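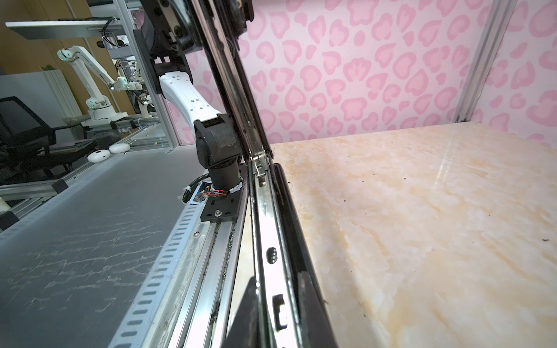 Arm base and drawer slide, marble-pattern panel at lower right.

Jul 30, 2025
Clipper blade bench, Bonddale workshop

Carried on with the blade wear job from June. Natália wants to know how often the Ruvus clipper blades should go back for grinding when a salon uses them all day, and whether the cheaper Deredia oil makes any difference. Salons tell us everything from once a month to once every two years, so we can't go by that.

Started with set 3. Ran 50 passes through the dry hair bundle at the usual feed, stopped, brushed out, oiled, ran 50 more. Pulling began at pass 119, a bit earlier than set 2. Took the blade off and looked at it under the lens. Two teeth on the left of the cutter have a rolled edge. The comb plate is fine. I had the tension screw half a turn tighter than on set 2, so the comparison is not clean and I will repeat it with set 4.

Jayson thinks the bundles are the problem. The last lot from Figueroa is coarser than what we had before and has some grey in it. I measured a few strands and he is right that they are thicker, but I don't know yet if it matters over a short run. Put the old lot and the new lot in separate bags and labelled both. Please don't mix them.
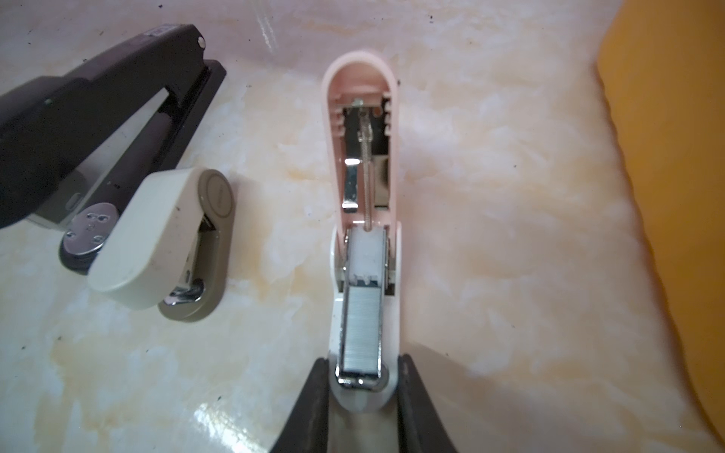 Sharpening. Did the flat grind on 1000 grit, comb plate first, then the cutter, same pressure on both as far as I can judge by hand. Washed off the paste, dried them, checked against the straight edge. Cutter has a slight hollow towards the heel. Went back over it for another minute and it came out flat. Note for next time: mark the back of the blade with pen before grinding so we can tell heel from tip when they are off the magnet.

Blade oil. One drop at each end and one in the middle is enough. I had been putting on more, and it carries the cuttings down into the drive. Cleaned the drive on the test clipper and found a plug of hair and oil behind the lever. That may explain the noise Jayson wrote down last week.

Counter on the test clipper reads 3196. I did not reset it. Write the reading at the start and end of each session, please, there is a gap in June that I can't fill.

To do:
Set 4, old hair lot, tension same as set 2
Ask Figueroa if they can still supply the finer hair
New brush, the bristles on this one are splayed
Natália to send the two returned blades from the barber's
Order more paste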